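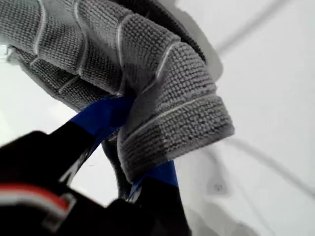 I promised last month I'd write up the great cloth swap, so let's get to it. For anyone new to the Rellthorpe newsletter, a bunch of us have been trying to get off paper towels since February, and I'm the one who ended up with the washing (my own fault, I offered!). We started with a grab bag of old T-shirts, waffle cloths and gray microfiber, and I've now got pretty strong feelings about all of them.

Microfiber won in my kitchen, and I didn't expect it to. I used to hate the stuff. It caught on my dry hands and I could never get a crumb out of it once it went in. What changed my mind was the thicker nubby kind, the ones with all the little loops. They hold a ton of water and they don't go slimy by dinner time the way the thin ones did on me. Vimala Kotian gave me a stack of 16 from her Salico order and I've been rotating through them ever since. She folds hers in quarters so she gets a fresh side each time she flips it. I bunch mine up in a ball like a barbarian, and it gets into the corner behind the faucet just fine.

Washing is where I messed up. I threw the first batch in with the bath towels and spent a whole evening picking lint out of the loops with a fork. Now they go in by themselves, warm water, a small squirt of detergent and no fabric softener at all. I hang them over the shower rod and by breakfast they're ready. If one starts smelling funky, I soak it overnight in hot water with a scoop of washing soda, then run it again. And snip any threads that come loose along the edges — I pulled one once and half the hem came with it.
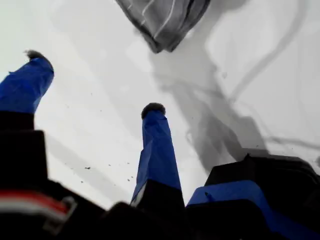

Streaks have been the big complaint in my inbox, and I get it, I had them too. Most of mine came from using way too much spray and then chasing it around with a soggy cloth. These days I go over everything once with a damp cloth and once with a dry one, and I leave the bottle under the sink unless something is sticky. Test yours on something smooth and white, like the surface in the photo, and look at it from down low with the light coming across. You'll catch smears you'd never notice standing up. I do my countertop like that now, crouched down with my chin practically on the edge, and my kids think it's hilarious.

We still have cloths to give away, mostly gray ones plus a few waffle ones in a sort of oatmeal color. The bin is by the coat hooks, so help yourself, and take a couple for the car while you're at it. Old ones can come back too, even the sad ones, because I cut them up for bike chains and muddy boots. Next month I want to get into sponges, so if you've found one that lasts more than a couple of weeks, please write and tell me what it is!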